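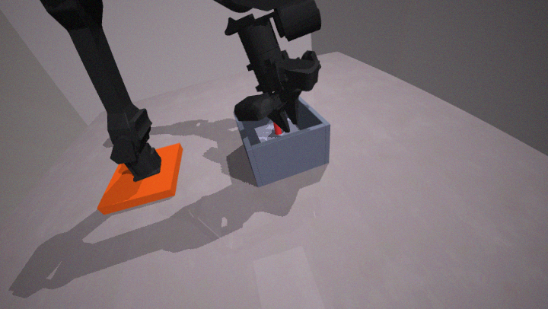

Why did I get off the bus at Perberg?

Because I'd fallen asleep, that's why, and woken up in a panic with my coat over my head. My stop was Kinsella, 20 minutes back the other way. The driver said the next bus was at half past six - the last one, mind - so I went and sat in the café by the harbour and ordered soup I didn't want.

It was lovely soup! Leek, I think, with far too much pepper. The woman at the counter asked if I'd come over for the ferry to Sollirden, and I don't know what got into me, but I said yes.
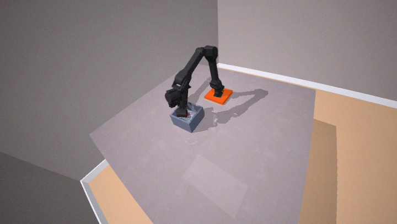

Grey table, orange plate, open bin.

So then of course I had to go. She was watching through the window, waving a tea towel, and I walked up that gangway like someone with a suitcase. It cost me 6 pounds. My sister still thinks I had the flu.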